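Software Engineer, Grasp Planning and Motion Control
Zirkulel, Manipulation Software Group
Full time, on site. Reports to Jong-dae So.

Zirkulel writes the software layer between a depth image and a joint trajectory for bin picking of mixed, unsorted objects. The position covers grasp candidate generation, collision checking inside the bin, and the motion planner that connects the two. Perception is handled by a separate team and delivers segmented point clouds over a fixed interface.

The current planner, Neltov, samples 576 grasp candidates per cycle and rejects most of them on wall clearance. Candidates near the bin corners are rejected too often. The wrist collision model is a set of convex hulls and does not account for the cable bundle, which changes shape with wrist rotation. Replacing that model is the first task.
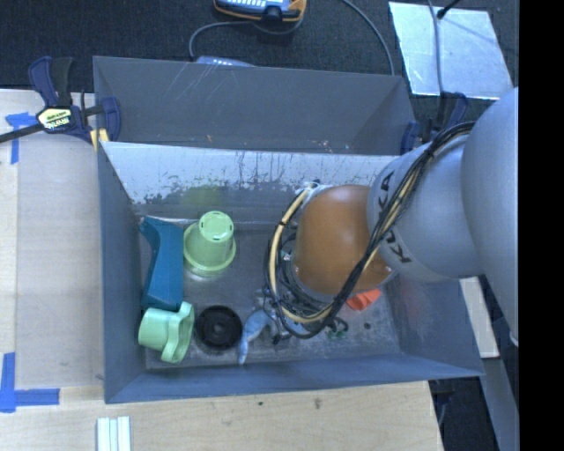
The regression set contains 1064 recorded cycles. Every merge request to the planner is replayed against it overnight, and results are reviewed on Wednesday. The engineer will own the replay tool and is expected to extend it with per-stage timing.

Duties:
- Maintain the C++ planning core and its Python bindings
- Reduce median planning time, now 71 ms, without loosening clearance limits
- Write the recovery logic for failed grasps and planner timeouts
- Document interface changes for the perception team

Required:
- Working knowledge of inverse kinematics and sampling-based planning
- C++17 or later, Linux, Git
- Experience debugging on a physical industrial arm

Useful: real-time control, GPU collision checking, prior work with Curkska message logs.

Send a resume and one code sample of your own to the hiring desk. Applications close at the end of April. There is one technical interview and one half day in the lab.

Comments (3)

mkd_planning: Is the code sample limited to C++?

Zirkulel hiring: Python is accepted. Please keep it under 10 files.

torque_ripple: Does "on site" include the replay work? That part could be done from anywhere.

Related openings
Calibration Engineer, Zirkulel
Test Automation Developer, Yang
Build and Release Engineer, Curkska

This site uses cookies to remember your search filters. Accept / Manage settings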